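# Flotora open house, Mulbridge

I went to the Flotora open house in November because a flyer came through my door promising "a spa without the chlorine smell," and because the first float was free. I had never been in a float tank. I had read plenty of people claiming that an hour in one fixed their back, their sleep and their marriage. 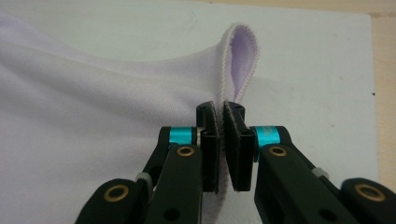 The building is on the old Pirnen road, on the Mulbridge side, between a tile showroom and a place that rents folding chairs. Parking is fine. The door was propped open with a bucket, and a line had formed by ten in the morning, mostly couples, plus one man who had already put on his own bathrobe.

We went around in groups. Our guide was friendly and quick and had clearly given the talk many times. The main points: the water is warmed to skin temperature, there are 700 pounds of Epsom salt in each tank, and the salt is what holds you up. I believe all of that. Then came the part about magnesium "pulling toxins out through the skin." I asked which toxins. The guide said it varied from person to person. Someone behind me asked if it helped with tinnitus and got a yes. A woman asked if it helped with weight and got a yes to that too, though a slower one.

The tanks are in two styles. The older kind looks like a chest freezer with a hatch. The newer kind is a small tiled room you can stand up in, and everyone in my group wanted that one. It costs more. The filtration closet was on the tour as well, and it was the best part by a long way. Between floats the water runs through a filter and past a UV lamp, and the log of test results hangs on the door where anyone can read it. I read it. The entries were regular and in different handwriting, and that made me feel better than anything in the talk.

My float was 60 minutes in one of the older tanks. They give you earplugs, a shower and a warning about shaving beforehand. I had shaved. The first several minutes were taken up with that.

After that it was pleasant. You do float, with no effort, and it is strange how long your neck takes to believe it. I kept bumping gently into the side. The soundtrack was supposed to fade out and it mostly did, but I could hear chairs being loaded next door, earplugs or no earplugs. I may have dozed. I did not have visions, or meet my younger self, or come out with a clear plan for my life. I came out with salt in one eye and a very relaxed lower back, and the back had stiffened up again by dinner.

There was tea afterward in the lounge, supplied by Antoniuk, the bakery in Pirnen, along with a poppy seed roll I would drive over for on its own. The lounge is where the selling happens. The membership is two floats a month, you sign for 24 months, and the open house discount applied only if you signed before leaving. I asked for a copy of the terms to take home. They had to go and print one. Canceling early costs you three months' fees, and unused floats don't roll over.

So, would I go back? For a single float, probably, on a quiet afternoon when the chair people are closed. The place is clean, the showers are hot, and an hour without a phone is worth something. I wouldn't sign anything in the lounge, and I'd ignore whatever is said about toxins.

Bring a comb. The salt dries in your hair and the dryers there are weak.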